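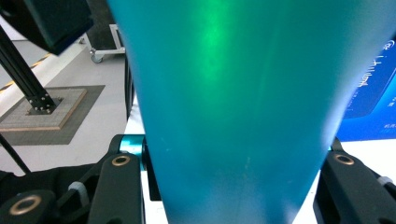

Living with hard water

10 July 2023

We moved from Hundellow to Undside last October. I expected to write about the garden or the train service at some point, but the thing that has changed our days the most is the water, so this is a post about water.

Hundellow gets its water off the moor. It is very soft. I grew up on it and never gave it a thought. A kettle lasted until the switch went, and the inside was as clean on its last day as on its first. Soap made a great deal of lather and took a long time to rinse off. The tea was good.

Undside sits on chalk. In the first week I made a pot of tea and there was a brown skin on the top of it, which broke into little plates when I put the milk in. I thought I had not washed the pot properly. I washed it and made another one and got the same thing. By the end of the month the kettle had a white crust across the bottom and bits were coming off into the cups.

What the numbers say

You can look up your water hardness on the supplier's website if you put your postcode in. Ours came back as 323 milligrams per litre, given as calcium carbonate. The same page counts anything much over 200 as hard, and ours goes into the top band, very hard. I looked up our old address as well and it was 32. No wonder the kettle noticed.

It is worth knowing that there are several scales in use and they don't match. Our dishwasher manual wants German degrees, the washing machine manual wants French degrees, and the water company gives you milligrams. The conversion is simple enough once you find it. To get French degrees you divide the milligrams by ten, and for German degrees you divide by nearly 18. I set the dishwasher wrongly for two months because I had put the French figure into the German setting. It used a lot of salt and the glasses were fine, so no harm done apart from the salt.

Tea

I tried a few things. Stronger tea didn't help, it only made the skin darker. The blends sold for hard water are better, and I would say they get you most of the way there, but they taste rather flat to me and I went off them after two boxes. A squeeze of lemon gets rid of the skin completely, but I take milk, so that was no use.

In the end we bought a filter jug. It's an Onano, the mid-sized one that is supposed to fit in a fridge door and doesn't fit in ours. It stands on the worktop by the bread bin. The tea is now close to what we had before. The cartridges are meant to last a month. Ours are finished in about three weeks, and I can tell because the skin comes back.

We don't bother filtering water for drinking cold. It tastes different from the Hundellow water, a bit more of something, and I didn't like it at first. I now prefer it. When we went back to visit in the spring I poured myself a glass at the sink and found it thin.

The kettle

Citric acid, every other weekend. It comes as a powder and you can get a large bag of it for less than two boxes of the branded descaler. I use two tablespoons in half a kettle of water, bring it to the boil, switch it off at the wall and leave it for half an hour. Pour it away, rinse well, boil once with plain water and throw that away too. Vinegar also works but the kitchen smells of it until the evening.

If you have an electric kettle with a mesh in the spout, take the mesh out and drop it in with the rest. I didn't know ours came out until January.

The bathroom

This is where the real work is. The shower screen goes cloudy within days if you leave it. There is only one thing that makes a difference and it is wiping the screen down after every shower, with a squeegee, before you get out. I resisted this for months. I now do it without thinking, and it takes less time than finding the towel.

The shower head needs soaking. I tie a food bag of citric acid solution over it with a rubber band and leave it overnight. The taps get a cloth wrung out in the same stuff, wrapped round the base where the ring forms. Be careful if your taps are anything other than chrome. I took the finish off a small patch of the cloakroom tap, which had some sort of coating on it, and it has a dull spot now. Keep it off marble and limestone as well.

Liquid soap is better than bar soap. I was sorry about that — I like a bar — but it leaves a grey scum round the basin here and it never did before.

The softener question

People round here either have a softener or have a view on softeners. We had Partanen out to look at fitting one under the sink. The quote was £1,742 including the work, plus the salt blocks afterwards, and it would have meant losing the cupboard where the bins go. It would also have needed a separate hard tap for drinking.

We said no, at least for now. The boiler is the only thing that makes me hesitate. It already has a small scale reducer on the pipe going in, left by the people before us, and the engineer who did the service said it was due for a new cartridge and otherwise fine. If the boiler has to be replaced in the next few years I would look at the softener again at the same time.

Meanwhile I have spent under £100 on the jug, the cartridges and the citric acid since we moved. My hair is worse than it was. The towels come off the line like boards, and a few minutes in the tumble dryer sorts them out if we have guests coming. Otherwise I shake them hard and fold them as they are.

I still need to do something about the toilet in the back bathroom, where there is a line of scale under the rim that predates us. I have been told to try a pumice stone, used wet. I'll get one next time I'm in town.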